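歯車の話をします。青いやつです。長くなりそうなのでぶら下げていきます。

1/
Skeninardという小さい教材のセットを触ってます。アルミのレールに青い樹脂の平歯車を大小並べて噛ませる、というただそれだけの課題。なのに昨日の夜からずっとこれのことを考えてる。

2/
とりあえず写真まとめて置いときます。青がきれいでしょ!
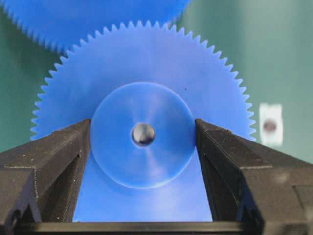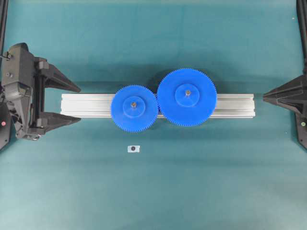
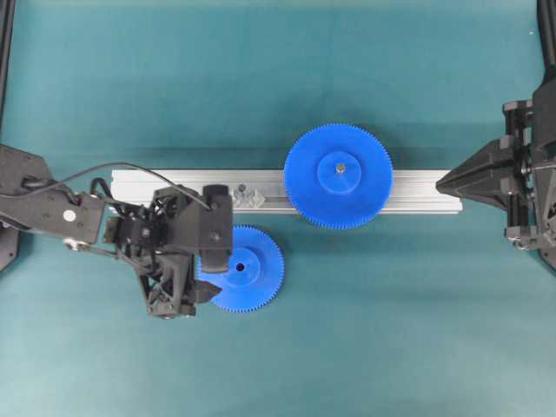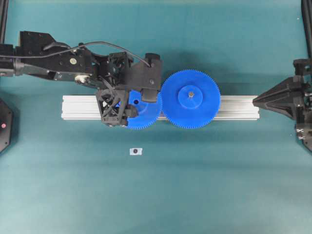 3/
1枚目が歯のアップ。このギザギザの細かさ、わかりますか。歯が大きければ多少雑に寄せても噛むんだけど、細かいと山と山がぶつかって「コツッ」と止まる。そこで力をかけると歯が欠けるので、ぐっと我慢。

4/
コツはほんの少しだけ回しながら下ろすこと。歯ひとつ分も回さなくていいです。半分くらいで山が谷に落ちるところがあって、そこに来ると急に手応えが軽くなる。この瞬間がたまらなく好き(わかる人いますか)

5/
順番は私は大きい方が先派。3枚目みたいに大を軸に載せておいて、小はあとから。大きい方は指で縁をちょいと触るだけで微調整がきくので、小を下ろすとき合わせてもらう側にしておくと楽なんですよね。

6/
これ、Freya Wainwrightさんは逆で、小が先だそうです。小を決めてから大をかぶせる方が全体が見えるって。一回真似したけど、私は大で手元が隠れてだめでした。慣れの問題かなあ。

7/
軸の間隔の話も。レールの溝に沿って固定位置をずらせるのがアルミフレームのいいところで、同時に沼でもある。詰めすぎると渋い、離しすぎるとガタガタ。私は間に薄いコピー用紙を一枚挟んで寄せて、締めてから紙を抜いてます。

8/
あと2枚目、噛み合ったところがちょうど見えるので気に入ってます。大小が並んでるだけで機械っぽくて、回してもいないのに眺めちゃう。中央のハブだけちょっと明るく見えるのもいい。

9/
ホコリには注意! 1枚目をよく見ると、ハブの右上の縁あたりに黒っぽい小さい点がついてます。あの場所なら害はないけど、歯の間に入ると回したとき一か所だけ引っかかる。乾いた歯ブラシで歯に沿って払うのがおすすめ。

10/
聞かれそうなので書いておくと、グリスは塗ってません。樹脂同士で手で回す程度なら要らないと思う。むしろホコリを呼ぶ。前にGistonの別のセットで塗りたくって、灰色のねちょねちょを綿棒で掃除するはめになりました……。

11/
予備の軸はPhetsriの通販で2本、送料別で432円でした。あれ転がるとすぐ行方不明になるので、多めに持っておくと心が穏やかです。

12/
次は2段にして減速をもう少し稼ぎたい。同じレールに載せるか、レールを足すかで迷い中。Bjartur Gunnlaugssonさんに相談したら「まず紙に描け」と言われたので、今日は方眼紙を買って帰ります。

13/
みなさん大が先ですか、小が先ですか。リプで教えてください〜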